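Keeping a bin-picking cell in order
Speaker notes, Simão Pacheco, Seixas workshop day, February 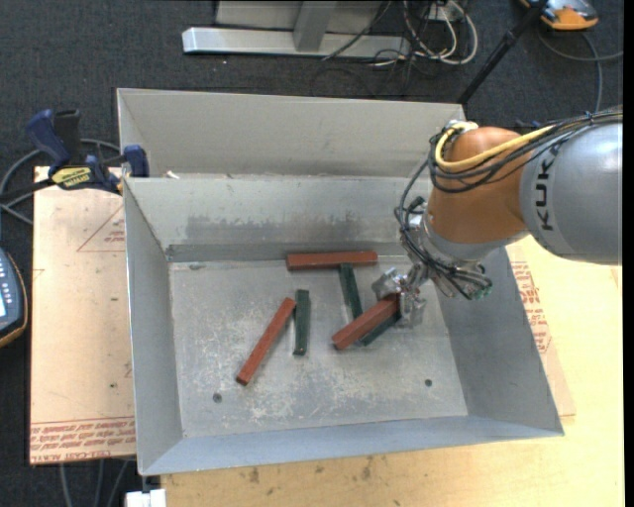

Start with who we are, keep it short. Tincuța Vasiliu built the cell with me at Seixas. I look after it now. The Ponen line takes its settings from ours, so when ours drifts we hear from them.

The job: rectangular bars in a metal bin, two colours, red and green, lying any way they like. The arm picks them out one at a time. Bars on top of each other are the normal case.

Bin first. It's an old one, bent at the back and scratched all over. Don't swap it for a new one halfway through a set-up. The model in the software was measured from this bin, bend included. A straight bin needs its own model.

Clamp. Bar clamp on the top left edge. Check it by hand before the first run, push the bin from the right and feel for movement. If it has moved, re-teach the corners. Don't nudge it back by eye, I did that for a month at Kurkis and paid for it.

Gripper. Wipe the fingers at the start of the day. Look at the tips for burrs. Every 2000 picks we take the fingers off, clean the faces and refit. Tincuța's torque sheet is in the handout, page 2.

Hoses and cables. Run the wrist slowly to both ends of its travel and watch the black hoses where they hang by the joint. They need slack, but they mustn't catch on the rim of the bin. Same for the yellow cable. Tie it too tight and it pulls when the wrist turns over.

(Pause. Ask who has had a hose come off in the middle of a shift.)

Grerkport story. Failed picks in the back corner, 13 in one morning. We changed the approach angle, changed the speed, blamed the vision. It was a loose fitting at the wrist. Fixed with a spanner before lunch. Now the fittings get checked before anyone touches a program.

Teach pendant: keep it within reach of whoever has a hand near the bin. Slow speed for any test pick against the back wall.

Last slide is the daily list. Leave it up during questions. Spare copies with Tincuța by the door.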